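Small parts, big tray: a note from the bench

I finally cleared off the little-parts table and I am so pleased with it that you all have to hear about it. If you read the February issue, you'll remember me grumbling about white pieces wandering all over the place. Well, the rings live in the tray now! The tray is white too, with proper raised walls, and the small cubes with the square black markers get their own shallow spots along the ledge. Anything that rolls goes in the tray, anything that doesn't goes on the ledge – that's the whole system, and even I can stick to it.

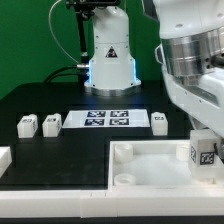
Colin Naylor wrote back as soon as I'd sent the draft around: white rings in a white tray would drive him up the wall, and he'd line the bottom with dark felt and be done with it. Fair enough, Colin, and I did try felt at the old place in Prevamcombe. It shed. I was picking fuzz out of everything for 10 days, and I'm not going back to that (though if somebody has found one that doesn't shed, please send me the name).

What I did do was settle on black for the tabletop, and I love it. A white piece on a black table has no place to hide. The green behind it was Oľga Murín's pick, and I was doubtful right up until it was hung. Now I want it in my kitchen.

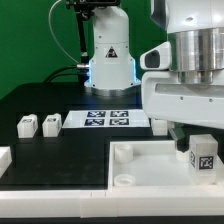
White parts, black tabletop, and Oľga's green.

Now, the rings. They're stubby things, like a fat washer or a very short collar, and they love to settle into a corner of the tray. I used to fuss and spread them out evenly. I've quit doing that – a ring snug in a corner is a ring I can find. 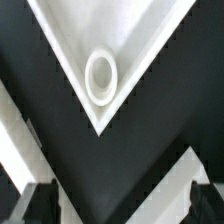 One ring, tucked in near the corner of the tray.

The other thing I'd pass along is the printed sheet. Keep it flat, keep it in the middle, and don't set your coffee on it. I printed 2 on the Harnel, and the spare is in the drawer under the label maker.

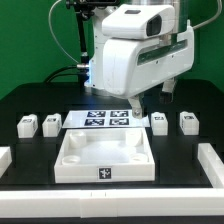 Next up is the drawer itself, which still has 34 mystery screws in it from the Brasinmont move. Soudabeh Parsa has offered me her old divided boxes, so if you have a sorting method you swear by, write in before I get started and do it all wrong!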